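3.2 Use of the wallet card in urgent care
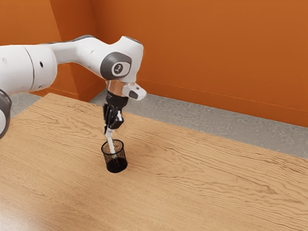

Adults with a confirmed diagnosis of adrenal insufficiency were enrolled at the Bekton and Ventura clinics. Each person received a printed wallet card stating the diagnosis, the daily steroid dose and the treatment to be given in an emergency. We mailed 443 cards and received 437 completed follow-up surveys, which form the sample used in this section.

Of those who replied, 300 said they carried the card every day. The most common reason for not carrying it was that it did not fit with other cards in a wallet. Several people kept a picture of it on their phone, and we did not count this as carrying the card.

Respondents who had gone to an emergency department were asked whether they showed the card, at what point, and to whom. Most handed it over at the front desk. A smaller group waited until they saw a nurse or doctor, and some of them had been too unwell to explain their condition by then. Wait times were taken from hospital records where consent had been given – the Ventura records were incomplete for February, and visits in that month were left out.

Figure 3. Simulated workspace with a white robotic arm over a light wooden table and a small black mesh cup.

Free-text comments were coded by two readers working separately. Disagreements were settled by discussion. The most frequent request was for a version in a second language, followed by larger print for the dose line. Both changes were made before the card was introduced at the Flevari site, whose results are reported in Section 3.4.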